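Recording an egg-to-plate demo by remote control 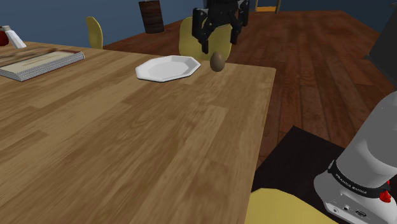
The egg and the plate in the simulated dining room, gripper fingers open.

This page covers recording one demonstration in Bimix with the handheld controller. You need a working Dirow connection and the egg task loaded.

1. Reset the task. The egg starts in a new spot on the table each time, so look before you move.

2. Hold the trigger halfway to take control of the arm. Let go and the arm stays where it is.

3. Bring the gripper over the egg with the fingers open. Come straight down. Coming in from the side tips the egg over, and the take is lost.

4. Close slowly. We set the grip force limit to 11 in the task file. Higher values push the egg out of the fingers.

5. Lift until the egg clears the rim of the plate, then move across and lower it to the center.

6. Open the fingers, back straight up, and press Save. Keep the arm still for 60 frames before you save — the trainer uses them to mark the end of the task.

If you drop the egg, press Discard. Don't pick it up and carry on, unless you are recording recovery takes, which go in their own folder.

Viola Sartori recorded the first 516 takes with these settings. The full set now has 3,153. Send broken files to Brenda Villalba with the take number in the subject line.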